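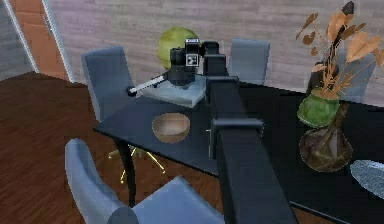
Stop grading simulated robots on the last second

I've been grumbling about this to anyone at lunch who will sit still, so I may as well write it down. Most of the results I read from simulated kitchens and dining rooms come down to one number, the success rate. The bowl ended up on the tray or it didn't. Add up the ones, divide, put it in bold in the table. And I think that number is hiding most of what we want to know!

Our own case is a good one to pick on. We ran 3,095 episodes in Zovisby, our set of simulated homes, with a policy we call Dumasley. By the usual check (is the object inside the goal region when the clock stops?) 1,530 of them passed. Call it a coin flip. We had a slide ready and everything.

Then Maribeth Baluyot sat down with a mug of tea and watched 47 of the passing ones from start to finish, at normal speed, no skipping. She kept a little tally. In 4 of them the arm had shoved the object into the goal region by accident on its way to somewhere else. In a bunch more it had leaned on the furniture hard enough that a real table would have had something to say about it. All of those count as wins. The failures were a mixed bag too, and some were lovely, slow, careful motions that ran out of time a hair short of done.

So you've got a clumsy pass worth one point and a careful near miss worth zero, and then we train the next model on the passes. I find that a bit nuts.

The reply I always get is that simulation is cheap, so who cares, just run more. But more episodes only give you a tighter estimate of the same number, and my complaint is with what the number measures. Cheap also cuts the other way. The simulator knows every contact force and every joint angle at every step, for free. On a real arm I'd have to buy sensors and fight with them for a month to get half of that. We have it all sitting in a log and we boil it down to a yes or a no.
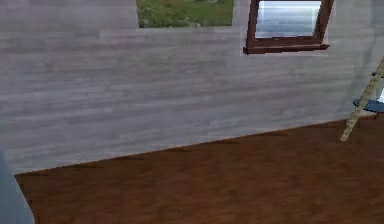
What I'd like to see is pretty modest. Report the final check, sure, keep it. Next to it, report how hard the arm pushed on things it had no business touching, how far it traveled compared to a plain planner, and how close the failures came. Jibrin, the older toolkit we used before Zovisby, could print all three with one flag. I don't know why we quit using the flag. I think the table got too wide for the page.

There's a fair argument against me, and it comes from the folks on the Pevico side of our group. Once you report four numbers, people will pick the one that flatters them. True, and I've probably done it myself. But readers can see four numbers and ask about the ugly one. With a single number there's no thread to pull on.

I'd also ask for something less scientific - please watch your runs. Pick a batch at random before you look at the scores, get a snack, and sit through it. Maribeth's afternoon changed what we worked on more than the whole sweep did, and we pulled the slide in November. The new one has a wider table and smaller type, and I've already had two complaints about the font.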